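Moving my mother's recipes out of the box

My mother kept her recipes in a gray metal box that used to hold receipts. When she moved into the smaller apartment last winter she handed it to me and said I could do what I liked with it. I put it on the shelf over the washing machine and left it there until spring.

I have now finished going through it. There were 89 cards, plus a stack of clippings, plus the backs of several envelopes. I typed up the ones that can be cooked from, which is fewer than you would think. I said I would write down how I did it, mainly for my cousin Guilan Shi, who has a box of her own from the other side of the family and keeps asking me if it's worth the trouble. Guilan, it is, but give yourself more than a weekend.

What was in there

Most of the cards are in my mother's handwriting. A smaller number are in my grandmother's, and those are the hard ones. She wrote in pencil and she wrote for herself. A typical card has a title, a list of ingredients with no amounts, and one instruction, such as "as for the other." I never did find out what the other was for two of them.

The clippings were mostly from newspapers and from the little booklets that came with appliances. I had expected to throw these out. Then I noticed that my mother had written on nearly all of them. She crossed out the sugar and wrote in less. She crossed out the oven time and wrote in more. One recipe for a cold lemon pudding had been changed so many times in so many pens that the printed version had nothing to do with it anymore. We ate that pudding every summer and I had always assumed she made it up.

Sorting

My first idea was to sort by course, the way a cookbook does. This didn't work. My family doesn't cook in courses, and half the cards could go in two piles. I tried sorting by main ingredient next and ended up with an enormous pile for cabbage.

What worked was sorting by how the thing gets used. I had a pile for weeknights, a pile for when people come over, a pile for being sick, a pile for the December holidays, and a pile for food that has to be made the day before. The last pile surprised me by being the biggest. My mother worked late for most of my childhood and did her real cooking at night, after we were in bed. The next day's dinner was always sitting there in a covered dish with a saucer on top of the lid for some reason.

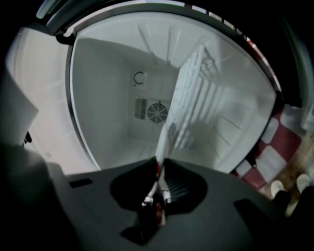
Making things the day before is a skill of its own and I don't have it. I cook when I am hungry, which means I eat late and I eat a lot of eggs. So I decided to test that pile first and see if it would change my habits. I picked a dish a week and made it the evening before I wanted it.

The braised cabbage with pork was better on the second day, as everyone always says it is. The noodle salad was worse. The bean soup was the same, but thicker, and needed water. I wrote all of this on the typed copies. After a month I noticed I was doing what she did to the clippings, crossing things out and writing the new number beside it, and my typed sheets now look nearly as bad as the cards.

Typing them up

I typed everything into plain documents, one recipe to a file, with the title as the file name. My friend Jinlong Zheng told me I should use one of the recipe programs and set up tags. He sent me a long message about it. I looked at two of them and they both wanted me to enter each ingredient in its own little box, and with my grandmother's cards that would have meant a lot of empty boxes.

I did make some rules for myself, and I will put them down here in case they help.

I kept the wording of the card, even when it was odd. If my mother wrote "enough flour," the typed version says enough flour. Once I had made the dish and knew how much was enough, I added it in parentheses after.

I kept the names as written. There are four recipes called Good Cake. They are now Good Cake, Good Cake (walnut), Good Cake (from the neighbor) and Good Cake (no eggs).

I took a scan of both sides of every card before I typed it. Do this, Guilan. I didn't start out doing the backs, and then I found that the back of the dumpling card had a list of who was at the table for New Year's in 2000, with a note about who had eaten how much. I had to go back and do the first stack over again.

I didn't fix the spelling.

The measurements problem

My grandmother measured with a particular bowl. My mother measured with a particular cup, a chipped yellow one with a handle, and she took that cup with her to the new apartment. The cards say "2 cups" and mean that cup. I found this out by making a batch of sesame cookies that spread into one single cookie the size of the pan.

I called my mother and asked her to fill the yellow cup with water and pour it into a measuring cup. She wanted to know why I didn't just use a normal amount of flour. After some back and forth she did it, and it came out well over a standard cup. I went through the typed recipes and added a line at the top of each baking one saying which cup it meant. For my grandmother's bowl there is no fix, because the bowl broke before I was born. I have been working backward from the eggs. If a card says three eggs and two bowls of flour, there are only so many sizes that bowl could have been.

Oven temperatures were the other trouble. The old apartment had a Keltden oven that ran hot on the left side, and my mother wrote all her times for that oven. A card that says 40 minutes, turn once, is telling you about the left side. My own oven is even and slow. I added time to everything and quit turning.

What I left out

I typed up most of the box but I left some of it alone. There was a recipe for a gelatin ring with canned fish in it that I don't believe anyone ever made. The card is perfectly clean, and the cards for the things we did eat are spotted with oil. Clean cards became my test, more or less. If a card was clean I put it at the bottom of the pile, and most of those stayed there.

I also left out a few that are my aunt's and that she would want to hand over herself.

There was one exception to the clean card rule, a rice pudding in my grandmother's pencil. The card is clean because it was copied from an older one. My mother confirmed this. The older one fell apart. I made it the following evening and left it overnight in a covered bowl, as the card says, and ate it standing up in the kitchen before work. It has orange peel in it. I hadn't had it since I was six or seven, and I would not have been able to tell you it had orange peel, but it tasted exactly right.

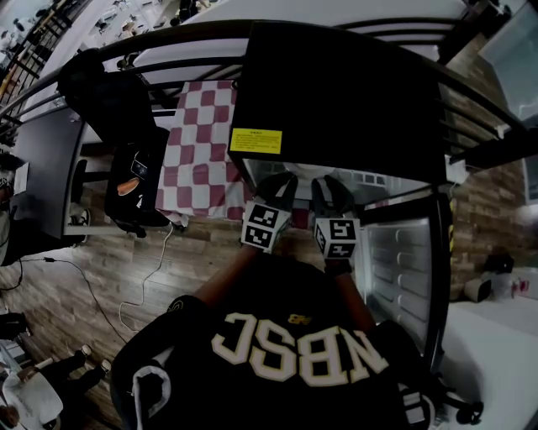

Printing and giving them away

I thought about having a proper book made. I priced it out, and the smallest run the print shop would do was 100 copies. I don't have that many relatives who cook, or that many relatives. So I printed them at home on heavy paper, punched holes down the side, and put them in binders. A binder has the advantage that people can take pages out and spill things on them and I can send a new page.

I made 6 binders. One went to my mother, who read it at the table with a pen in her hand. She changed the salt on the first page. She said the typed ones looked very official and then asked for the box back, just to look at, and I gave it to her. I expect it will stay there now.

My brother took his binder and has so far made the walnut cake twice and nothing else. My aunt noticed right away that her recipes weren't in it and was pleased, and then a little offended, and then sent me three of them.

I still have a short list of cards I can't work out. One says only "Uncle's way, with the long beans" and then the word "careful," underlined. My mother thinks it means careful with the chili. My aunt thinks it means careful with the oil, because of something that happened with a curtain. I have made it both ways and prefer it with less chili, so that is how I typed it, with the other version underneath.

Guilan, if your box has anything in it about long beans, please scan both sides and send it to me.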